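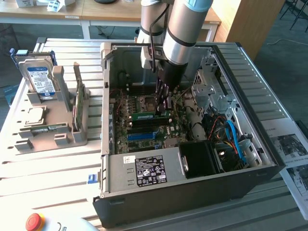 Ruoxi Song writes that her collages on heavy paper have twice dropped from their hinges within a year of framing, and she asks whether the paste, the hinge tissue or the window mount should be changed first. In most cases it is the hinge. The procedure in this section replaces the one given in earlier issues of the guide.

Home Exhibitions Artists Framing Guides Contact

Pemstead Works on Paper: Guide for Exhibitors
Section 3: Hinging and mounting
Revised 27 Nov 2022

3.1 Scope

This section applies to drawings, prints and collages on paper submitted to Pemstead for display behind glazing. It does not apply to works on canvas or panel. Works on paper heavier than 200 gsm, and collages with raised elements of any weight, are also subject to the additional requirements in 3.5.

3.2 Materials required

Backing board and window mount board, both of conservation grade
Japanese tissue, medium weight
Wheat starch paste, freshly prepared
Linen tape, for joining the window mount to the backing board
Blotting paper and non-woven polyester
Flat glass weights
Bone folder, soft brush, pencil

Exhibitors ordering through Pemstead may use the Hao mounting pack, stock number 2944, which contains the boards, tissue and tape. Paste is not included.

CAUTION: Do not use masking tape, clear adhesive tape, rubber cement or spray adhesive on any part of the work. Works received with these materials in place will be returned unhung.

3.3 Preparing the mount

1. Wash and dry the hands. Clear the table and cover it with clean paper.
2. Cut the backing board and the window mount board to the same outside dimensions.
3. Cut the window. Where the edges of the work are to be covered, the mount should overlap the sheet by at least 5 mm on every side. Where the edges are to be seen, leave an even margin between the work and the window.
4. Lay the two boards side by side, face down for the window mount and face up for the backing board, with their top edges touching. Join them along this edge with linen tape.
5. Close the mount and check that the outer edges align.
6. Open the mount, place the work on the backing board and close the window over it. Adjust the position of the work. Hold it with a clean weight, open the window and mark the two upper corners lightly on the board in pencil.

NOTE: The lower margin of the mount is customarily deeper than the upper. Exhibitors may choose equal margins, but should state this on the entry form so that the work is not queried on arrival.

3.4 Attaching the hinges

1. Tear the tissue into strips against a ruler. A torn edge is preferred to a cut one.
2. Place the work face down on clean blotting paper.
3. Brush a thin coat of paste on the end of each strip. Leave it for a few moments until the shine has gone.
4. Attach one strip near each upper corner of the reverse. The pasted area should extend only a short way on to the sheet. For a sheet wider than 56 cm, add a further hinge at the centre.
5. Cover each hinge with polyester, then blotting paper, then a glass weight. Change the blotting paper after ten minutes and leave under weight until fully dry.
6. Turn the work face up and place it against the pencil marks. Secure the free end of each strip to the backing board with a cross-piece of pasted tissue, and dry under weight as before.

CAUTION: Never paste the sheet along its whole upper edge. Paper expands and contracts with changes in humidity, and a continuous hinge will cause it to cockle.

CAUTION: Test all inks and water-based colours for bleeding before applying paste. If any colour moves, stop and consult the Framing Desk.

3.5 Heavy sheets and collage

1. Use a heavier tissue and add hinges at regular intervals, leaving clear space between them.
2. Check that every collaged element is firmly attached before the sheet is turned over. Support raised elements with a padded board.
3. Fit a spacer between the mount and the glazing. No part of the work may touch the glazing.

NOTE: Kasport and Ruvis frames are supplied with different rebate depths. Measure the complete package, including glazing and spacer, before ordering.

3.6 Before delivery

Stand the closed mount upright overnight and inspect it the following day. If the work has slipped from its pencil marks, remove the hinges and repeat 3.4. Enquiries should be addressed to Ruoxi Long at the Framing Desk. The desk is closed for the last week of December.

12 shares 4 comments

Related guides
Section 2: Entry forms and labelling
Section 4: Glazing and frame fittings
Section 5: Packing for delivery by carrier
Preparing wheat starch paste
Caring for newsprint in mixed-media work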